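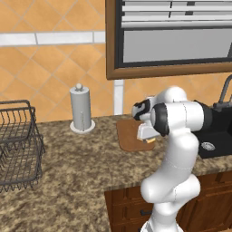
The Slow Beer People of Skedstead

I drove to Skedstead for the lager and nearly missed the turn, which everyone in town told me later is what happens. There's a feed store, a bridge, and then a low brick building with a hand-painted sign reading Lutimham Brewing. If you hit the second bridge you've gone too far (I hit the second bridge).

I'd been hearing about Lutimham for a couple of years, mostly from bartenders, who tend to lower their voices when they bring it up. What they talk about is a dark lager called Peng. It's the color of strong tea, it smells like bread crust, and it finishes so dry that you reach for the glass again before you've made up your mind about the first sip. It comes in at a modest strength, it isn't flavored with anything, and it spends 12 weeks in the tank before Rodel Fajardo will let anybody pour it.

"I get asked if I could do it in six," Fajardo told me, about a minute after we shook hands. "I could. I've had it at six. It's fine."

He said "fine" the way my grandmother used to say it about other people's pie.

Fajardo came to brewing by way of baking, and he still keeps a baker's hours. When I showed up at seven in the morning he'd already mashed in and was eating a fried egg sandwich over the sink. The brewhouse is small and loud and smells wonderful — like a bowl of hot cereal the size of a bathtub. Each batch works out to 250 gallons, and when he started he had exactly 3 tanks to put beer in, so a lager that sat around for 12 weeks was a pretty serious commitment. Every tank full of Peng was a tank that couldn't be full of something quicker.

"My wife did the math on a napkin," he said. "Then she turned the napkin over and did it again."

They got through that first stretch on a pale ale called Rikico, and I want to put in a word for Rikico here, because people skip right past it on the way to the lager. It's light and a little grassy, with a lemon-peel thing going on at the end, and it's ready in a fraction of the time. Fajardo seems slightly embarrassed by how well it sells. The regulars drink it by the pitcher. I had one with a plate of pickled eggs at eleven in the morning and would do it again tomorrow!

What I wanted to understand was the lagering, so I asked him to walk me back to the cold room. You need a coat. Fajardo keeps a rack of old ones by the door, none of which fit, and I spent half an hour in a red parka with sleeves down past my fingertips while he drew samples off the tanks. We tasted Peng young, and it was sweet and a bit clumsy, with a whiff of sulfur like a struck match. We tasted it halfway along and the match was gone, but the malt still sat heavy on the tongue. Then he poured from the last tank and didn't say anything, just watched me drink it. All the edges had gone soft. I asked him what had changed and he shrugged and said the yeast had been cleaning up after itself.

He does very little to it in the meantime. He checks the temperature, he tastes, he writes a line in a spiral notebook. I got a look at some of the pages. One entry just says "no." The next one, a week later, says "closer."

The taproom opens at three and it fills up fast for a town of 700 people. There's a long table down the middle made from an old barn door, and you sit wherever there's a gap. I ended up between a large-animal vet and two sisters arguing over a fence, and by my second glass I had opinions about the fence. The food is short and cheap: the eggs, a ham sandwich with too much mustard (the right amount, for me), and pretzels that Fajardo bakes himself with spent grain in the dough. Get the pretzels early. They were gone by five.

I asked him about growing, since that's the question every small brewery gets sooner or later. He's added a few tanks over the years, all of them for lager, and a distributor from the city has been out to visit more than once. He likes the guy. He just doesn't like the idea of Peng sitting warm in the back of a truck in June. So for now it goes to a handful of bars he can drive to himself, and the rest gets poured at the barn door.

There's one new thing on the way, a smoked version of Peng made with malt he's been drying over applewood from a neighbor's orchard. I tried it out of the tank and it was still rough, all campfire up front. He took a sip after me, made a face, and went to find his notebook.

I bought as much lager as would fit behind the passenger seat and took the long way home over both bridges.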